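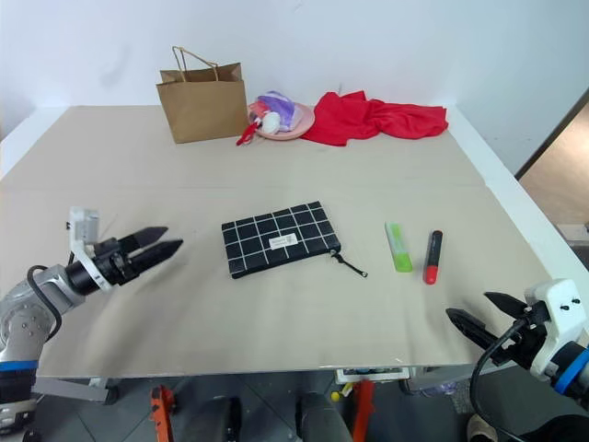
La bibliothèque de Moltcombe rouvrira en mai son atelier de couture et de raccommodage, fermé depuis l'automne pour des travaux d'électricité qui ont duré, il faut bien le dire, plus longtemps que tout le monde ne l'espérait. Les habitués retrouveront la petite salle du rez-de-chaussée, celle qui donne sur la cour et où l'on entrait autrefois en se cognant presque toujours au portemanteau. Le portemanteau a déménagé dans le couloir. Les murs sont blancs, les grandes tables sont beiges, assez claires pour qu'on y retrouve une aiguille tombée ou un bout de fil noir, et c'est là un détail qui fera plaisir à celles et ceux qui ont connu les anciens plateaux marron foncé.

L'atelier, pour les lecteurs qui viendraient d'arriver dans la commune, est né il y a 13 ans autour d'une machine à coudre prêtée et d'une boîte de boutons dépareillés. On y vient avec un ourlet défait, un coude percé, une doublure qui bâille, et l'on repart le plus souvent avec l'ouvrage terminé (ou du moins bien avancé, et une invitation à revenir la fois suivante avec un peu plus de courage). L'an dernier, malgré la fermeture des derniers mois, 363 pièces sont passées entre les mains des participants, des rideaux de cuisine aux gilets d'enfant, en comptant une tente de camping dont on parle encore à l'accueil.

La première séance sera consacrée aux fermetures à glissière, un sujet que les inscrits réclamaient depuis longtemps. On y apprendra à remplacer un curseur, à reprendre une couture qui s'effiloche le long du ruban et à poser une fermeture neuve sur une trousse ou un coussin. Chacun est invité à apporter un objet de la maison, même très fatigué — les trousses d'écolier sont particulièrement bienvenues, elles se prêtent bien à l'exercice et tiennent dans un sac.

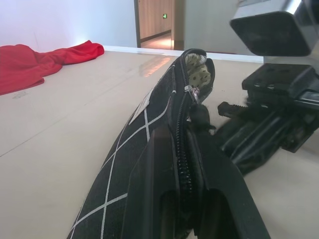

*Pochette noire à losanges blancs, avec sa fermeture à glissière et sa tirette métallique.*

La mercerie Pietrzak, installée rue du Lavoir, fournira le fil et un assortiment de curseurs en plusieurs tailles. Elle offrira aussi aux participants un petit carnet de points de base, que l'on pourra consulter sur place ou emporter. De son côté, l'association Jitorness, qui tient la ressourcerie du quartier de la gare, a mis de côté des chutes de tissu et des coupons de feutre, et promet d'en rapporter à chaque séance tant que ses étagères voudront bien se vider. Le réaménagement de la salle, fils électriques compris, a été confié à l'entreprise Gremel.

Les séances auront lieu deux fois par mois, à 18 h 30, et dureront deux heures, avec une pause pour le thé à laquelle les anciennes tiennent beaucoup. La participation est fixée à 7 euros par trimestre, gratuite pour les moins de seize ans accompagnés d'un adulte. Les inscriptions se prennent au comptoir de la bibliothèque, aux heures d'ouverture, ou par téléphone au poste 475. Les débutants complets peuvent venir les mains vides : ciseaux, dés et aiguilles sont prêtés sur place, et il restera toujours quelqu'un pour enfiler le fil de ceux qui auraient oublié leurs lunettes.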